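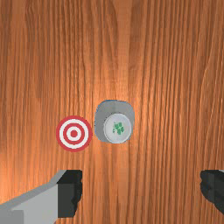 Notes from the Eltedier crossing

2018-10-09
By the newsletter editor

I drove out to Eltedier last month to look at the bridge works, and I have to say I came home in a better mood about the whole thing than I left in. If you've been stuck behind the stop-and-go boards on the old river road you may not share the feeling, so let me tell you what I found out.

The new crossing will be 2,445 feet long from one abutment to the other, with 11 spans, and it carries two lanes each way plus a shoulder wide enough for a broken-down truck (the old bridge has no shoulder at all, as anyone who has had a flat on it will remember!). Milline has the main contract and Nowicki is doing the piling and the piers. All the river piers are in. The last one finished its concrete in September, a bit behind the plan, and you could tell from the way the site crew talked about it that it had been on their minds for a while.

The trouble was the east bank. The borings had shown firm clay under the gravel, and for most of the bank that's what they got. At one pier, though, the piles kept going down long after they should have stopped. Nowicki ended up splicing on extra lengths and driving them until they met something solid, then waiting and testing again before anyone would sign for it. I asked what that did to the budget and got a polite smile. My guess is that we'll hear more when the next progress report comes out.

What's happening now is the part I like best – the girders. They come in by road at night, one at a time, and get set down in the yard on the west side until there are enough for a span. Then the big crane lifts them in pairs. I watched one pair go up and it was so slow and so quiet that I forgot to drink my coffee. Somebody on the pier top waves, the girder drops an inch, somebody waves again. I could have stayed all afternoon, but I had a hard hat that didn't fit and a visitor badge with a time on it.

Now, the traffic. I know this is what most of you scroll down for. The old bridge stays open to cars the whole way through. Heavy trucks will go on using the quarry detour, which adds roughly 12 miles, and I heard plenty of grumbling about that at the gas station. The lane closures on the west approach are for moving a water main that turned out to sit right where the new embankment goes. Once the main is over, both lanes come back, at least until the paving crews need them. There are also going to be short full stops when a girder passes over the access road, a few minutes each. If you see the flashing sign at the top of the hill, take the turn by the feed store and save yourself the wait.

I also wanted to say something about the training side. Skillstead runs the trainee program on the project and has two groups going, one in steel fixing and formwork and the other in surveying. I sat in on a surveying class in the site trailer and was lost within ten minutes, so I can report that it's proper work. A lot of the trainees live close enough to bike in. Several told me they want to stay in roads and bridges when this job ends, and I hope there's a job for them to go to. The state has been talking about the next section of highway for years now, and talk is all we've had so far. I'd write to your representative if I were you. I have, more than once.

One small gripe. The viewing area on the west bank is a nice idea, but the path down to it is loose stone and it's steep. A lady ahead of me with a stroller gave up halfway. I mentioned it to the site office and they wrote it down, and I'll check on it next time I'm out there.

Deck pours should start on the west spans once the weather settles, and I'd like to go back for the first one if they'll have me. They start before sunrise, so I may regret asking.

Questions or road news to share? Reply to this newsletter | © 2018 All rights reserved | Back to top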